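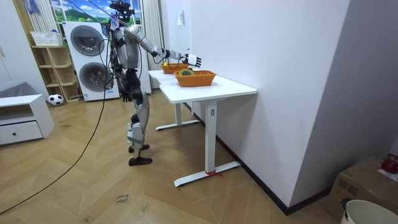
One of last year's participants told us the diary took her five minutes a night, and that she would have liked more room for writing about the weekends. The diary now has an extra page for those.

Call for participants: Sleep and shift work in Purkau

Listalen is looking for adults who work nights or rotating shifts to take part in a study of sleep and meal times. We have 87 places. The first part of the study ended in March with 68 people, most of them from the bakeries and the hospital laundry in Skatgate. This time we would also like to hear from drivers and security staff.

You can take part if you:
are between 21 and 60 years old
have worked shifts for at least a year
live in Purkau or Skatgate
are not taking prescription sleep medicine

What you will do

You fill in a paper diary for three weeks -- when you went to bed, when you got up, what you ate and at what time. You also come to our office on Saengthong Street twice, once at the start and once at the end. Each visit lasts under two hours and includes a questionnaire and a short interview. Visits can be booked in the morning, right after a night shift, or in the early evening.

Payment

Participants receive 1,150 crowns after the second visit. Bus fare is paid separately -- please keep your tickets. If you stop early, you will be paid for the weeks you completed.

How to apply

Pick up a form at the front desk or ask us to mail you one. Forms must reach us by May 20, 2019. Please write your shift pattern on the back, including any regular overtime. We will answer everyone who applies, including those we can't offer a place.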